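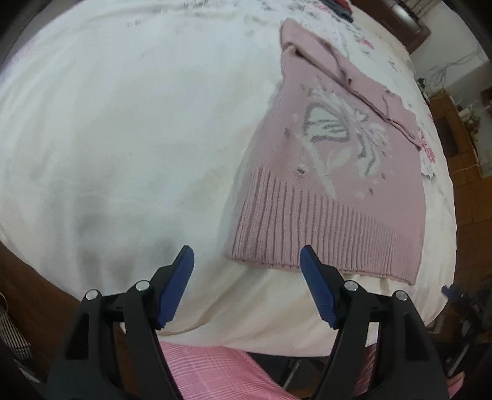 Chapter 7

Pricing the Second-Hand

By the end of this chapter you should be able to explain why a used thing is worth less than a new one, why it is sometimes worth more, and why its owner is usually the last person to ask.

7.1 The trouble with things people have already owned

New goods are easy. Somebody adds up the yarn, the wages, the rent and the lorry, puts a bit on top and prints a label. You may think the label is cheeky, but there is at least a sum behind it. Once the thing has been taken home the sum no longer helps. The yarn has been paid for and the lorry has gone off to bother someone else. What remains is a jumper, a person who would like to be rid of it, and a stranger who might be talked into wanting it.

Economists call this a secondary market, which makes it sound calmer than it is. In this chapter we shall mostly call it selling old clothes.

Our running case is the town of Jiltitz, where two businesses deal in used knitwear. Tang is a shop with a bell on the door and a rail marked "Better Woollens". Vullix is a website where owners list their own clothes and argue about postage. Between them they give us most of what we need, including the arguments.

7.2 What the seller knows

Zhenhua Kong ran the buying desk at Tang through one long winter and wrote down two figures for each garment brought in: what the owner hoped to get, and what the shop in the end paid. Her notebook covers 278 garments. In 192 of them the owner's figure was more than double the shop's. Only a handful of people asked for less than Tang would have given, and she records that one of them was in a hurry to catch a bus.

It is tempting to conclude that the people of Jiltitz are greedy. A kinder reading is that they were pricing something the shop could not resell. The owner of a cardigan remembers the holiday it went on. The shop sees a cardigan. The tendency to value a thing more highly once it is ours is known as the endowment effect, and we shall return to it in section 7.5, by which time you may have tried to sell something yourself.

The seller also knows things the buyer would like to know. Has it shrunk? Has it been near a dog? On Vullix the buyer has only a few lines of writing to go on, and "worn twice" is a phrase of remarkable elasticity. When buyers cannot tell good stock from bad they offer a middling price for everything, and owners of the good stock quietly keep it in the drawer.

7.3 Fashion, or why waiting sometimes pays

Most clothes lose value the moment they leave the shop and go on losing it, rather more slowly, for years. A few turn round. The Wikier ski jumper was sold off cheaply when its maker closed, and for a long time Tang could not shift one at any price. Then it came back. Last July, in warm weather, a Wikier in good order went on Vullix for nearly 200 pounds.

The pattern had not changed and the wool had, if anything, got worse. What moved was demand, and the supply could not move to meet it.

Before reading on, choose one garment you own and no longer wear. Write down the lowest price you would accept for it, then ask a friend what they would pay. Keep both figures for section 7.5, and try to keep the friend.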